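Chapter 6
Looking After a Multi-Finger Hand 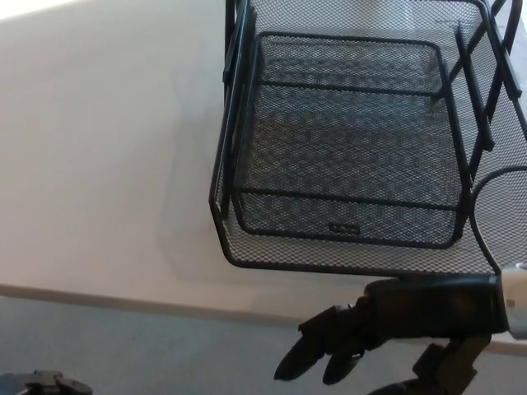 A robot hand with jointed fingers wears out sooner than the arm that carries it. The arm moves on large sealed bearings. The hand has many small joints packed close together, and it is the part that touches things. Wire baskets, crates and racks are hard on it, and a hand that carries them every shift needs a regular routine.

In this chapter you will follow that routine on one machine, the two-handed unit in the training hall at Taddale. It moves wire-mesh baskets between a shelf and a wash station. The unit runs on Jolanar control software, and its service log has been kept since the first day by Ursina Rüegg and, later, Santosh Upadhyay. Several entries from the log appear in the sections ahead, with their original wording.

After working through the chapter you should be able to:
inspect fingertips, knuckles and wrist fasteners in the correct order
re-zero a finger after its tip has been replaced
set grip force for an open-mesh load
write a log entry that the next technician can use

Before you start

You need Chapter 4 (joint limits and homing) and the section of Chapter 5 on lockout. The work in 6.2 and 6.3 is done with the drive power off and the arm resting on its stand. Only 6.4 is done with power on, and then at reduced speed with a second person at the stop button.

6.1 What a basket does to a hand

A carton has flat sides. A finger pressed against it spreads the load over the whole pad. A mesh basket gives the finger a rim, a few rods and a lot of open holes. Contact is along a narrow line, and the line falls in nearly the same place on every lift. The pad wears there first.

Mesh also catches. If a fingertip enters an opening at an angle and the arm then moves sideways, the load goes into the knuckle from a direction it was never meant to take. The joint may still move freely afterward, with a little more play than before. Play of this kind is easy to miss by eye and easy to feel by hand, so the inspection in 6.2 is done by touch as well as by looking.

The third effect is twist. A basket held at one corner hangs off to the side, and its weight tries to turn the hand at the wrist. An empty basket does little harm. A full one, lifted the same way, can loosen the wrist fasteners over a few weeks.

The Taddale log gives a clear case. In November the unit began to set baskets down slightly crooked. The first technician re-taught the shelf position, and the trouble came back within days. Marietjie Ngcobo then checked the hand itself and found one wrist screw loose and a worn pad on the longest finger. Her entry reads: "Wrist screw retightened to sheet value. Pad changed. Finger re-zeroed. Old shelf position restored, placement good." The shelf position had been right all along - the hand had moved on its mount.

Service intervals

The unit at Taddale is serviced by lift count. The controller stores the count and shows it on the maintenance page.

Every 500 lifts: wipe the fingers, look over the pads, check for bits of wire or coating in the knuckles.
Every 6 weeks, whatever the count: check wrist fasteners with a torque driver, move each finger by hand through its full range.
After any snag or dropped basket: stop and do the full inspection in 6.2 before the next lift.

Write the lift count at the top of every entry, even when no fault was found. We begin with the fingertips.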